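3.2 Wie ich an die Polizeimeldungen gekommen bin

Für dieses Kapitel habe ich 200 Kurzmeldungen über Gewaltdelikte gelesen, alle aus dem Lokalteil von Fludville, und ich gebe gern zu, dass mir nach der ersten Woche der Kopf brummte. Gesammelt habe ich sie mit Flidow, codiert von Hand (Chutima Inthanon hat die zweite Runde übernommen — ohne sie säße ich noch immer daran!). Uns ging es um eine schlichte Frage: Wann nennt eine Meldung die Uhrzeit der Tat, und wann nur die der Festnahme?
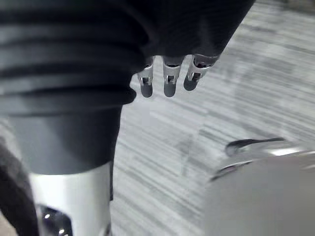 Abb. 4: Dunkler Stoffärmel, darunter drei Finger aus silbernem Metall.

In 76 Meldungen stand beides, und das hat mich wirklich überrascht, ich hatte mit viel weniger gerechnet. Bei den übrigen fehlte meist die Tatzeit, vor allem wenn die Redaktion nur den Text der Pressestelle übernommen hatte. Elf Fälle konnten wir gar nicht zuordnen, die habe ich vorerst beiseitegelegt. 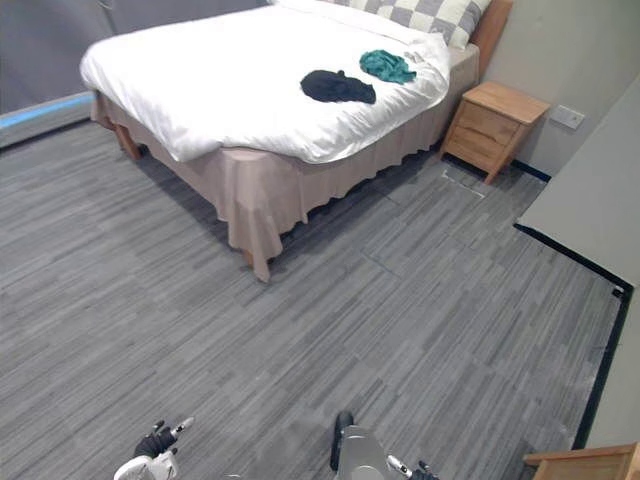
3.3 Was beim Codieren schiefging

Die Kategorie »Zustand des Opfers« würde ich heute anders anlegen. »Schwer verletzt« und »in kritischem Zustand« lagen bei mir zuerst in einem Topf, Chutima hat sie getrennt, und so waren wir uns bei rund 30 Meldungen uneins. Wir haben sie im April alle noch einmal gelesen und uns am Schema von Tamura orientiert (siehe Anhang B).

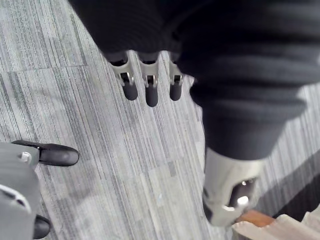

Abb. 5: Grau gestreifter Teppich und dunkler Strickstoff.

Die Meldungen aus Bumley bleiben außen vor, dort fehlte mir das Archiv.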